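Drarnow Neighborhood Memory Project
Progress Report to the Zandska Fund
Submitted January 17, 2021, by Minttu Karppinen, Project Director

14 shares
2 comments

Purpose of This Report

The Drarnow Neighborhood Memory Project records and preserves the recollections of people who lived or worked in the blocks around the former Turunen cannery before it closed. This report covers work completed under the second installment of the grant and sets out what remains to be done before the April closing date.

Interviews

Eleven interviews were completed during the reporting period. Narrators included former line workers, two teachers from the Drarnow school, a retired bus driver, and members of families who kept boarding houses on Grelport Street. Nine sessions were held by telephone and two were held outdoors at the narrator's home. All narrators signed release forms that allow the recordings to be used for research and in public programs. One narrator asked that a portion of her interview remain closed during her lifetime, and the master file has been marked to reflect this.

The telephone sessions have produced usable sound, although voices are thinner than in the earlier recordings made in person. We have asked three narrators whether they would be willing to sit for a second session when conditions allow. Two have agreed.

Transcription and Review

Transcripts have been drafted for seven of the interviews. Each draft is checked against the full recording by a second listener, who listens on headphones and corrects names of streets, families, and job titles. The draft is then mailed to the narrator for approval. Review has taken longer than planned. Several narrators made extensive corrections by hand, and these have been kept with the original drafts as part of the record. 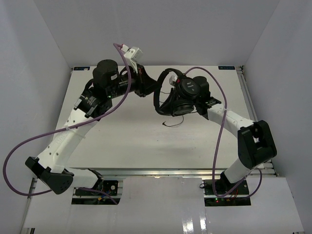
Photographs and Papers

The project has now scanned 813 items lent by residents, including family photographs, pay envelopes, church programs, and a nearly complete run of the cannery newsletter. Originals have been returned to their owners, with the exception of one scrapbook that the Lindqvist Street family chose to donate. Captions are complete for the newsletter and the church programs. Work on the family photographs continues, and many of the people shown have not yet been identified. Prints of the unidentified group portraits will be posted in the library window in the hope that neighbors can supply names.

Public Booklet

Text for the booklet is in its second draft. It will open with a short history of Grelport Street and will draw on the interviews for its chapters on work, school, and housing. The print run remains set at 500 copies, to be given free of charge to narrators, lenders, and local schools. The planned launch at the library has been put on hold, and copies will be mailed if a gathering is not possible.

Budget

Spending is within the approved amounts for equipment and printing. Travel costs were lower than expected. We request permission to move the unspent travel funds to transcription, where the need is greatest. No increase in the total award is requested.

Work Remaining

Four transcripts are still to be drafted, and narrator approvals are outstanding on five others. A final report, with a copy of the booklet and a full list of recordings, will be sent to the Fund at the close of the grant in April.

Share this report
2 comments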